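Magnolia (paint colour)

Magnolia is a pale, warm off-white used on interior walls, above all in rented homes in Britain. It takes its name from the flower of the magnolia tree, though the petals of most garden magnolias are either whiter or a good deal pinker than the paint. There is no agreed standard for the shade. Tins sold under the name by different makers vary from a thin cream to something close to pale peach, and a patch touched up from the wrong tin will usually show.

Origins

The early history of the colour is poorly recorded, and much of what is repeated about it should be treated with care. Popular accounts often credit a single person or a single government order with its spread. None of these stories comes with convincing paperwork. Creams and ivories were in household use long before the name magnolia was attached to them, and it is hard to say at what point a decorator's cream became a different product.

The housing writer Vasanthi Chettiar, in her study The Landlord's Cream, argues that the colour spread through bulk buying by councils and large landlords. Her case rests mainly on the maintenance ledgers of one estate, Gundisum, where 381 flats were repainted in a single programme. The ledgers do show that every flat received the same cream. They do not show why it was chosen, and Chettiar's claim that tenants were never asked is drawn from the absence of any letters on the subject. Letters go missing.

Use in rented property

Landlords and letting agents tend to give the same reasons for using one pale colour throughout: it is cheap in large tubs, it can be patched between tenancies, and it offends few people. The first is true of any colour bought in large tubs. The second is true only if the same brand is bought each time and the old coat has not yellowed, and it often has. The third is difficult to test, as people viewing a flat are seldom offered the same flat in green. 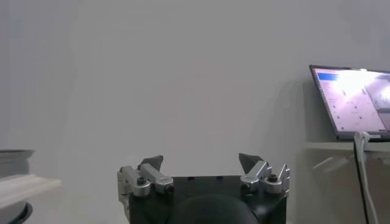 From the later part of the twentieth century, plain white began to take over in new building, and pale greys followed it. Paint makers presented this as a change in public taste. Houshang Parsa, a former buyer for the builders' merchant Wiluritz, gave a duller explanation in a trade newsletter: white was already being bought for ceilings, and using it on the walls as well meant one product to order and one roller to wash. His account has the advantage of being simple, but it covers one merchant and he offers no sales figures.

Claims about mood and light

Magnolia is often said to make a room feel warmer, calmer or larger. The evidence is weak. A small study by Ryota Onishi asked 13 people to sit in four rooms painted in different pale shades and to rate how warm each one felt. The magnolia room scored highest. It was also the only one of the four that faced south, a point noted in the appendix and left out of most later summaries.

The claim that it brightens dark rooms has slightly more to it, in that any pale paint reflects more light than a dark one. On that measure, however, a plain white does better. Sales leaflets for Lavoie, a range of "heritage" off-whites, described its magnolia as "light-giving", a phrase with no clear meaning.

Reputation

By the end of the century the word had become shorthand in Britain for dullness, and television makeover programmes regularly began by covering it up. Firouzeh Yazdani has suggested that this scorn was partly snobbery, directed at rented and newly built homes, and she points out that very similar creams were being praised at the same time when sold under grander names. Her comparison of colour cards is persuasive as far as it goes, although printed cards are a poor guide to dried paint.

Reports of a revival appear in the home pages every few years. Most can be traced back to press releases from firms with off-white paint to sell.

See also

Cream (colour)
Distemper (paint)
Emulsion paint
Woodchip wallpaper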